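Counter person wanted for a small doughnut shop (part-time, could grow)
Posted 2019-03-17

Hello! I'm Laurențiu Avram and I run Hondero, the doughnut counter on the corner of Ostura Yard. We're looking for someone to join us out front, serving, setting out the displays and keeping the whole place looking like somewhere you'd want to eat a doughnut.
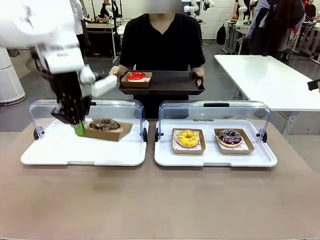

We've been going since November, and up to now it's been me on the counter and Mingxuan Cai in the back, with my cousin filling in when she can. She's off to college soon (very proud, slightly panicking) so we need a proper third person. I'd love it to be somebody who likes talking to people and doesn't mind getting icing on their sleeve.

What you'd be doing

Mostly you'd be on the counter. We sell every doughnut in its own little brown paper box, open at the top, so people can see what they're getting and walk off with it without any faffing about with bags. The boxes go out on white trays under clear curved covers that lift up on hinges. First thing in the morning you'd be bringing the doughnuts through on one of the dark brown carrying trays, putting the boxes in the displays and closing the lids. Then you'd do it again when we run low, and again after that, because the chocolate ones with sprinkles go faster than I can believe.

I'm a bit fussy about how the displays look, so let me get that out of the way. Boxes face the customer. The paper liner gets tucked in so it isn't flapping over the icing. I like the bright ones (the yellow glaze with the coloured sprinkles, the purple-pink one with the white drizzle) next to each other, and the plain glazed kept for the back row. The red glaze marks if you so much as look at it, so hold the tray level and take your time. If a box gets a smear down the side, swap it for a clean one. We get through plenty of boxes and I would much rather lose a box than sell a scruffy doughnut.

The covers want wiping inside and out, and they need doing more often than you'd think as small children press their noses on them. Soft cloths only, please! I used a scourer on the first set we had and it was like looking at the doughnuts through fog.

You'd also be taking money, answering questions about what's in things, making hot drinks (I'll teach you, the machine is simple enough) and helping to pack bigger orders for offices and birthdays. Last month we had an order for 207 doughnuts from one company, all boxed separately, and it was chaos but quite fun. I wouldn't expect you to handle one of those alone.

What you wouldn't be doing is baking or frying. That's Mingxuan's kingdom and the hours are horrible. If you're curious about that side, say so, and once you've settled in you can come early now and then and have a go at the glazing.

Hours and pay

It's 17 hours a week to begin with, spread over 3 mornings, with a start at seven. There's a fair chance of more in the summer when the market moves into the yard. I pay above the minimum whatever your age and we can talk about the exact rate when we meet, as it does depend a bit on experience. Tips are split evenly between whoever worked that day, kitchen included. You get paid holiday, a free breakfast, and as many leftover doughnuts as you can face. (Most people's limit arrives in the second week.)

If you need to swap a morning for an exam or a hospital appointment or your nan's birthday, tell me as early as you can and we'll sort it out between us. I've worked in places where asking for time off was like asking for a kidney and I don't want to run one.

Who I'm hoping to hear from

You don't need to have worked in a bakery or a café. I hadn't when I started! I do need somebody who turns up on time, as we open at half past seven and there's usually a small queue. Clean hands, hair tied back, no strong perfume near the food please. You'll be on your feet for the whole shift and carrying trays, so let me know if that would be difficult and we'll have a think about how the job could work for you. There's space for a stool behind the till.

Steady hands help. So does a decent memory for allergens, though everything is written down in the folder and I'd always want you to check it, even when you're certain. We use nuts, milk, egg and wheat in the kitchen and customers do ask. If you haven't got a food hygiene certificate I'll pay for the course and you can do it in paid time.

For clothes, wear a plain dark T-shirt, comfy trousers and shoes with a closed toe. I'll give you aprons. Bring a jumper for the first hour in winter, the door is open a lot.

How to apply

Please don't send me a long CV. A few lines about yourself is plenty, with the mornings you can do, when you could start, and which doughnut you'd put in the middle of the display if it were up to you. You can email jobs at Hondero or drop a note in at the counter any morning before noon. If you come in person, maybe avoid the first hour, when I'm not capable of a sensible conversation.

I'll reply to everyone, even if it takes me a few days. If it sounds like a good match I'll ask you to come in for a chat and then a paid trial of a couple of hours, so you can see how we do things and decide whether you can put up with me. Mingxuan will be there too and gets an equal say.

We're holding the job open until we find the right person, and I'll take this page down once it's filled. So if you can still read it, do get in touch!

Laurențiu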